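Stovgate Taproom Sales Records

Draft pour and to-go sales from the Stovgate brewery taproom, exported from the Gromine register system. Maintained by Naveen Mishra.

Contents

pours.csv has 2000 rows, one per closed tab line. togo.csv has 705 rows, covering cans and growlers. Volumes are in US fluid ounces. Prices exclude tax and tips.

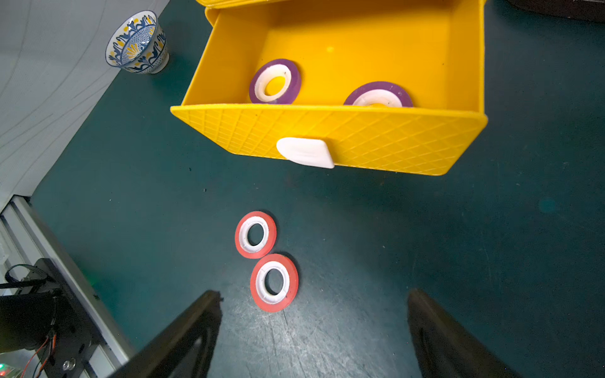

Beer names follow the tap list at the time of sale. Simier was renamed Maurya in December; both names are kept, and the beer_id column joins them. Of the pour rows, 363 have no server code. Leave these blank when merging.

Known issues

Flights are logged as a single line with volume set to 0. Refunds appear as negative prices and are not matched to the original sale. Keg returns are missing before the register update.

License

Free for non-commercial use. Send corrections to the maintainer with the row number and file name.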